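8 March 2021

I cleaned out the bathroom drawer last night and I am still kind of mad at myself. Three half-used hand creams, a lip balm from before the move, and a receipt from Skelwood for 695 something - I can't even read the currency anymore. The drawer is 12 inches wide! How did I fit all that in there?

Anyway, the one thing I was happy to find was the little green tube.
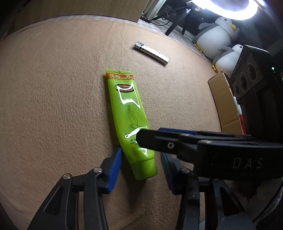

**Bathroom stuff / keepers**

I can't read Chinese, but my neighbor told me the orange strip along the top says you get 8g extra for free (sold, I love free). There's a bowl drawn on it and a hand too, so I'm calling it hand cream until somebody corrects me. It came in a mixed box I ordered from Trarari back in July and then forgot all about. The green is so cheerful, like a lime popsicle, and it's staying out by the sink where I'll use it.

Everything else went in a bag. Next up is the hall closet - pray for me, there must be 1,000 plastic bags in there.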